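Kavari Shared Table Rules: Wrist View Gallery

Gallery | Table rules | Change log | Contact

The Kavari table rules cover manipulation work done at an ordinary table in an occupied room: no fence, no cage, people at desks within sight of the arm. They apply to any session in which a camera is fixed at the wrist or the gripper and its recording is kept. This page goes with issue 4 of the rules. Clause numbers are given in brackets. Where the wording here differs from the printed sheet, the printed sheet applies.

Two sites work to the same text, Gruvska and Penry. Skaltton has adopted the sections on lighting and records but keeps its own stop procedure, so nothing on this page about stopping should be read as applying there.

1. Before the first motion

The table is cleared of everything that is not on the object list for the session (2.1). Bags, cups, phones and tools go on the side desks. Objects on the list are put down in any pose the task allows, and soft toys may lie on their sides (2.4). An object is not propped or turned to face the camera unless the task sheet says so.

Joints between table sections are checked by hand for a step. A step that catches a fingernail is enough to stop a sliding gripper pad, and the sections are re-levelled before work starts (2.6). Tape over a joint is not accepted as a repair.

Cables that run along a table edge are fixed to that edge or led down to the floor outside the reach of the arm (2.7). The operator walks the full reach once, at floor level as well as at table height. Chairs are included in this check. A chair back that stands higher than the tabletop counts as an obstacle if it is within 200 mm of the reach boundary, and is either moved or entered in the planner (2.9).

Plush toy on the tabletop, light blue, with the room beyond the edge. 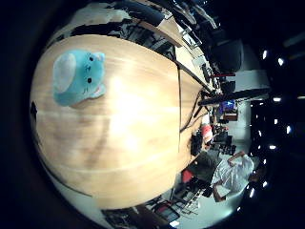
2. Lighting and glare

Light level at the tabletop is measured with the meter lying flat at the centre of the table. The working minimum is 700 lux (3.1). There is no stated maximum, which has been raised several times in comments on issue 3. The difficulty is that a meter reading says little about glare. A varnished top under small ceiling lights can pass the reading and still lose its grain to white over a large area, and the position of the white area changes with every movement of the wrist.

Issue 4 therefore treats glare separately. Before recording, the arm is taken through the five standard poses at low speed and the operator looks at the wrist view in each (3.3). If a listed object is unreadable in more than one pose, either the object's starting area is moved or a lamp is switched off. Exposure is then locked. It stays locked until the session ends, including over breaks (3.4).

Matt cloths are permitted but must be declared in the session record. A cloth changes friction as well as reflection, and results taken on cloth are not pooled with results taken on a bare top (3.6).

Wide lenses need a further note. With a strongly curved view, straight table edges are drawn as arcs and the outermost part of the image is black. Distances must not be judged by eye from such a view, by the operator or by anyone reviewing the recording afterwards (3.8). If a clearance matters it is measured in the room, with a rule, and written down.

3. People in view

A wrist camera looks wherever the wrist is turned. It will take in desks, screens and seated colleagues for part of almost every session, and the rules are written on that assumption.

Anyone with a desk in the room is told when recording starts and when it ends (4.1). The notice on the door is a supplement to this and does not replace it. A person who does not wish to be recorded may ask for the session to be moved, and the request needs no grounds (4.2). Visitors are told at the door, before they come in.

Screens that face the table are locked or turned away where the content is not for release (4.4). Whether text can be read from the distance in question is not a test the operator should try to make during a session. The reviewer makes it later, at full resolution, and marks the passages to be masked.

Faces are masked before a recording leaves the site. Clothing and posture are left alone. There was a proposal to mask the whole figure, tried on one batch at Penry - it removed so much of the room that the recordings were of little use for checking obstacle entries, and the proposal was withdrawn.

4. Hands inside the reach

This is the section that produces most of the questions.

A hand may enter the reach of the arm in two states only. In the first, the arm is held and the operator has confirmed the hold aloud (5.1). In the second, the task sheet names a shared step, such as a person setting down or taking away an object while the arm is live, and the speed limit for shared steps is in force (5.2). Everything else is treated as an intrusion and logged, whether or not contact was made.

For shared steps the following apply.

The forearm comes in from the side agreed at the briefing and leaves by the same side (5.3).

Sleeves are close at the wrist. A loose cuff is rolled or banded. Rings, watches and lanyards are taken off (5.4).

The object is put down and released before the hand is withdrawn. Crockery is set on its base, with no part of it over the table edge (5.5). Chipped plates and bowls are taken out of use at once and are not glued.

The hand does not pass between the gripper fingers at any time, held or not (5.6). Exposed gears and linkages at the gripper are treated in the same way as the fingers.

Small items that could be drawn into a gear - pens, sticks, clips, offcuts - are on the object list or off the table (5.7).

Fast hand movements are to be avoided during a shared step. Apart from the safety case, a blurred hand is hard to separate from a pale object next to it, and the reviewer then has to mark both as uncertain (5.8).

Round table, with a plate or shallow bowl near the right edge and the gripper hardware in the foreground.
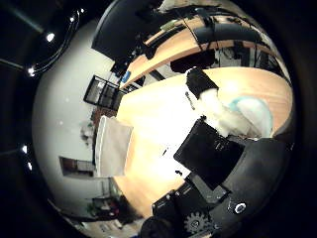 5. Stopping

The stop button is within reach of the operator without standing up or turning round (6.1). A second button is provided for the person doing the shared step. Both are tested at the start of the session and again after any break longer than a meal. The test is made with the arm moving at low speed in free air, and the result is written in the log by the person who pressed the button.

After a stop, the arm is not restarted until the cause has been stated and entered. "Unknown" is an acceptable entry once. If it is entered a second time in the same session, the session ends (6.4).

Releasing a gripped object after a stop is done with the release function and never by pulling. If the release function is unavailable, the gripper is opened by the procedure on the sheet kept with the arm, with power removed first.

6. Records and review

Each recording has a session sheet with the object list, the light reading, the exposure setting, the reach check and any intrusions. A recording without a sheet is not used. It is kept for the normal period and then deleted.

The review of issue 3 covered 1207 recordings from Gruvska and Penry. Of these, 359 were returned to the operator with at least one entry missing from the sheet. The light reading was the most common omission, followed by the exposure setting. Neither was difficult to obtain at the time, and neither could be recovered afterwards. Issue 4 moves both to the top of the sheet, above the object list, and the recording software now asks for them before it will open a file.

Reviewers work from the recording at normal speed first and in single steps afterwards. They do not infer what happened outside the view. If an object leaves the image and comes back in a different pose, the entry reads "pose changed out of view" and no cause is given (7.5).

Rotation is left as recorded. Some views arrive turned on their side or at a slant, depending on how the camera is fixed and where the wrist is, and reviewers have asked for them to be levelled. They are not levelled in the stored copy. A reviewer may rotate the display (7.6).

7. Changes since issue 3

2.6, joint check added.
2.9, chair backs brought into the reach check.
3.3 and 3.4, glare check and exposure lock, previously a note.
5.7, small items. Formerly applied to metal items only.
6.4, limit on "unknown" entries.
7.6, new.

Clause 5.4 is under discussion. Skaltton has asked for gloves to be allowed during shared steps with crockery, and Gruvska objects on grounds of grip. Until a text is agreed, gloves are not worn inside the reach. Comments on the clause are open until the end of November and should quote the clause number in the subject line.

Printed copies of the sheet are held at each site beside the arm. Copies marked issue 2 or issue 3 should be removed from the wall.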